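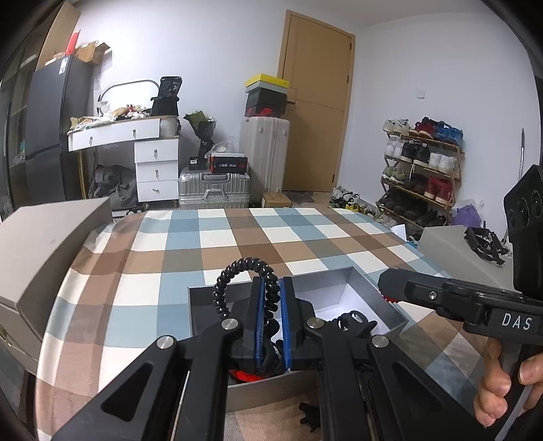 Posted by fernhollow in Diary, February — 13 comments

Home from the open day at Nusov and my feet are killing me, but I want to get this down before it all turns to mush in my head.

So the part I'd been looking forward to was the teaching demo, and it did not disappoint! They had a station where you work with two hand-held grippers, one per hand, and you do some ordinary little job with them while the robot people collect what you did. The job was cables. Coiled black cable, open gray box, pick up the coil, put it down, pick it up again. I thought, well, a child could do that. Then I got my turn and dropped the thing four times running.

The fingers have these blue pads on them and you'd think they would just grab whatever you point them at. A coil of cable wants to spring open though, and if you only catch one loop, the rest slides away from you (the woman next to me was much better at it, and I watched her hands more than I care to admit). The one in the right hand had DAS printed on the side and three round lenses that had my attention the whole time — I kept wanting to look into them like it was going to say hello. There's a red trigger bit near the front too. My wrist was grumbling after ten minutes.

I asked how many tries they need before a robot gets any good at this. The guide said they had 2483 cable pickups so far and wanted a lot more. I said my four drops could go in the bin and she laughed and said no, they keep those as well! I liked that.

After that came the big hall with the Raltura arm, which sorts parcels. Impressive, loud, and I got bored quicker than I expected. It did 261 parcels while our group stood there, there was a counter on the wall, and people clapped at the end, which felt a bit silly but I clapped too. The Mindumow talk was full, so I stood at the back and heard maybe half of it. Something about folding towels. Almost 700 people had signed up for the day and I think every one of them wanted that talk.

Lunch was a cheese roll, $6, dry. Skipped the Nigatu tour because the line went out the door and I wanted to make the 3:40 bus.

On the ride home I kept thinking about the cable. I do that kind of thing every day, wind up the vacuum cord, shove a charger in a bag, and I've never once looked at what my fingers are doing. Tonight I coiled the extension cord in the hall very slowly, like a crazy person, and then did it again with just a thumb and one finger on each hand. Dropped it.

They're doing another one in the spring and I've already put my name down for the cable table. Need to buy better shoes first.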